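Home Episodes Characters Guides Forum Log in

How to write an episode page for the Kovberg wiki

By Bit-na Heo
Last updated 30/07/2025

This guide covers a standard episode page, from the opening line to the music list. It assumes you have an account and have watched the episode at least twice. If you only want to fix a typo or add a missing credit, go ahead and do it. You don't need any of this.

Before you start

Check that the page doesn't already exist under another title. Several episodes were renamed between the press listing and the broadcast, and we still find doubles. Search the episode number first, then the title, then the main guest character.

Open the blank template and save it to your drafts. Don't copy a finished page and write over it. Old cast names get left behind that way, and they are hard to spot later.

Step 1. The opening line

The opening line gives the title, the season, and the overall number. Nothing else goes in it. Overall numbers follow broadcast order, and the two-part season opener counts as two episodes. The list runs to 76, so if your number is higher than that, you have counted a special.

Step 2. The short summary

Two or three sentences, present tense, no ending. A reader who hasn't seen the episode should be able to read this part safely. Here is one that works:

"Dremov returns to the harbor to find his office sealed and his files gone. Onyeka is offered a post in the capital and has until morning to answer."

It names who is involved and what each of them is facing, then stops. Don't add "with shocking results" or anything like it.

Step 3. The full summary

Write this scene by scene, in the order shown on screen. Flashbacks go where they appear, with the year in brackets if the episode gives one. Keep each scene to a short paragraph. A full summary usually lands somewhere over 464 words, which is the minimum the page checker accepts. There is no upper limit, but if yours takes longer to read than the scene takes to play, cut it.

Use the name the character is known by at that point in the story. Dremov goes by another name for the first 7 episodes, and the early pages should respect that.

Step 4. Props and set notes

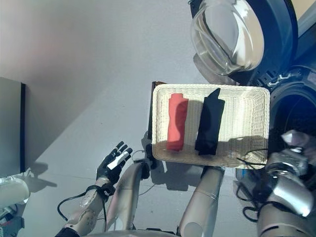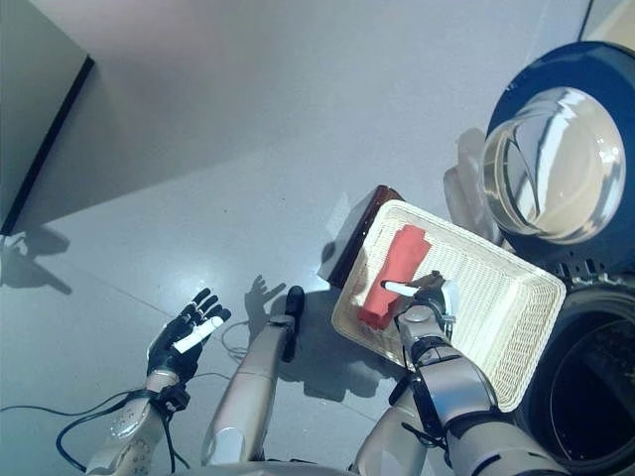
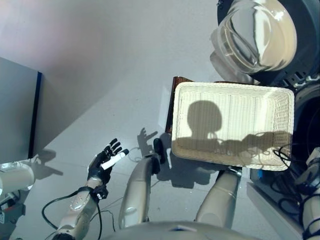 A props note should let another editor find the same object in another episode, so it needs plain words and a time code. Pause on the object and write down its shape, its color, and what it seems to be made of, in that order. Going by that rule, the basket in the pictures here would go in as "rectangular basket, white or off-white, woven." Leave out where you think it was bought and who you think it belongs to. If the material is hard to judge on screen, use the wider word. We spent most of October undoing notes that said "silver" when all anyone could see was gray metal.

Put the time code first, then the note, then any other episode where the object turns up. If you suspect a continuity error, put it on the talk page until a second editor has checked it.

Step 5. Cast and crew

Copy names from the end credits, spelled as they are there, even if the spelling differs from the one on the actor's own page. Link the name to the actor's page and let the link handle it. Guest cast go under the regulars. Uncredited roles need a source.

Step 6. Music

List cues in the order they are heard, with the title in quotation marks and the composer after a dash. If a cue is on the soundtrack album, use the album title. If it isn't, write "untitled cue" and the time code. Please don't make up titles, even obvious ones. "Indus" is the name of the album track that plays over the closing credits from season two on, and it only needs listing when a different version is used.

Step 7. Check and publish

Read the page once in preview with the spoiler sections closed, then once with them open. Look for links in red. Add the season category and the broadcast year - the page won't show up in the episode list without both. Then publish. New pages stay in the review queue for up to 21 days, and you can keep editing during that time.

If a reviewer sends the page back, the reason will be on the talk page. Most returns are for an ending given away in the short summary.

Comments

harborlight: Does the recap at the start of an episode count as a scene? I have been leaving it out.

Bit-na Heo: Leave it out, unless it has footage that wasn't in the earlier episode. Then mention it in the notes.

Leonardo Fontana: The template still has the old heading for guest cast. I changed it on my last two pages by hand.

Bit-na Heo: Fixed now, thanks.

secondwatch: What about the cue in the train scene? Half of it is on the album and half isn't.

Leonardo Fontana: I listed it under the album title and put "extended version" in brackets after it. It passed review.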